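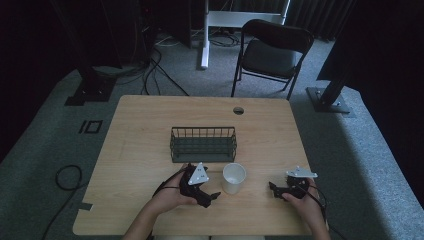 A wire basket and a paper cup on a plain table.

The case for an empty basket

Every shared office I have worked in has had the same trouble with its tables. People put a cup down, go to a meeting and come back to somebody else's cup next to it. By four o'clock there is no room to open a notebook.

The usual answer is a notice. At Trirkbridge, where I rent a desk, we have had 8 of them in a year, most written by Neusa Bittencourt, who is polite about it. They asked us to clear up after ourselves. We read them and left our cups where they were.

I think a basket on the table does more good than a notice. It should be low, open at the top and kept empty at the start of the day. A low one can be reached from a chair, and you can see over it to talk to the person opposite. Wire sides are better than solid ones, as you can tell at a glance what is in there and whether it needs emptying.

Benedito Xavier disagrees. He says a basket on a table is only a tidier sort of mess, and that people should walk to the bin. He is right that they should. The bin in our building is at the far end of a corridor, and a finished paper cup doesn't get carried that far by someone halfway through a piece of work.

His better point is that baskets fill up with things that are not rubbish. Ours had pens, a glove and a phone charger in it by December. My answer is to give it one use and empty it every evening, charger included. Whoever leaves last can do it in a minute.

I would also keep the basket away from the cable hole. Leads come up there, and a basket pushed over them gets dragged about whenever someone plugs in.

The management has talked of spending 200 pounds on a storage unit with labelled drawers. I would vote against it. Drawers hide things, and we already have two cupboards that no one opens. Buy a few more baskets and put one on each table.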